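About Mondport

Hi, I'm Solange Lacroix, and I write most of what you read on this site. Mondport is a small newsletter on foreign affairs for people who have jobs, kids and a pile of unread magazines. It goes out every 2 weeks and takes one story at a time, usually a treaty, a trade fight or a border dispute that got one paragraph in your local paper.

I used to teach world history to eleventh graders. The textbook ended well before the part my students wanted to talk about, so I started typing up a page of background whenever something big happened overseas. Parents began asking for copies, then their coworkers did, and one February I put the whole stack online and gave it a name. We have 2084 subscribers now - I still can't quite believe it!

My coeditor is Guérin, who handles anything to do with Europe and argues with me about everything else. We lean different ways politically (you'll work out who is who pretty fast) and we edit each other's drafts hard. If one of us thinks the other has been unfair to a government, a party or a voter, the piece goes back.

The issues people write to us about most are the ones on sanctions and export rules. I didn't see that coming. Our series on chip controls ran to four parts, and I still get mail asking who sells what to whom, which allies signed on, and what happens to the countries stuck in the middle.
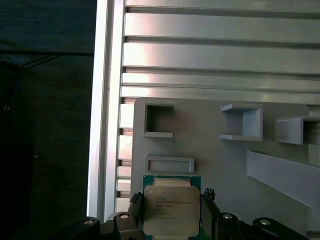

An Intel processor, up close.

We're working on a longer series about shipping lanes and the countries that live off them. It'll go up in pieces through the winter, with maps, and I promise the maps will be readable on a phone this time.

A few things readers ask. We don't take money from parties, embassies or lobby groups. Subscriptions pay for the site, and the paid tier gets you the archive plus Cimance, our monthly reading list (books, long articles, the odd documentary). The newsletter itself is free and it's staying that way. The site was built by Randitz, a two-person shop that also picks up the phone when I break something.

We do print corrections, at the top of the next issue, with the old wording next to the new one. And we read our mail! The reader survey brought in 621 replies, and I went through every one with a pot of coffee and a highlighter. Lots of you wanted more on Africa and Central Asia, so that's where the next few issues are headed.

If you teach, write to me and I'll set up free archive access for your class, up to 30 students. Use the contact form and put "classroom" in the subject line.

- Solange

Page last updated 13/10/2024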